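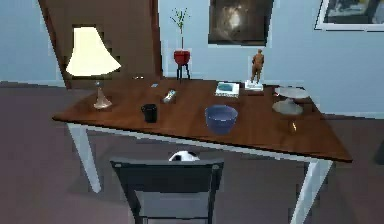 The fault first showed up in December, when a batch of 300 simulated fetch runs in Plavon came back with 28 marked as failed and no error in any of the logs. The task is dull: find the black mug on the table, plan a route, stop beside it. The chair in front of the table was my first suspect, but moving it changed nothing. In every failed run the planner had simply stopped receiving new poses, and carried on with the last one it had.

Run 1039 was the useful one. The base kept driving on a stale pose for 18 seconds – a long time for anything with wheels – and the watchdog never fired. I had set it to check that messages were arriving, and they were. The timestamps inside them had frozen.

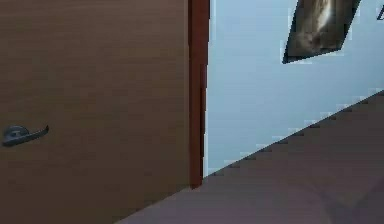

Door and wall in the same simulated room, Larbridge test set.

The watchdog now compares timestamps and cuts the drive if they stop moving. I have not yet put the change on the real base at Altden, which stays on its blocks until I have.

Filed under: Robots, Faults and Fixes
Last updated: December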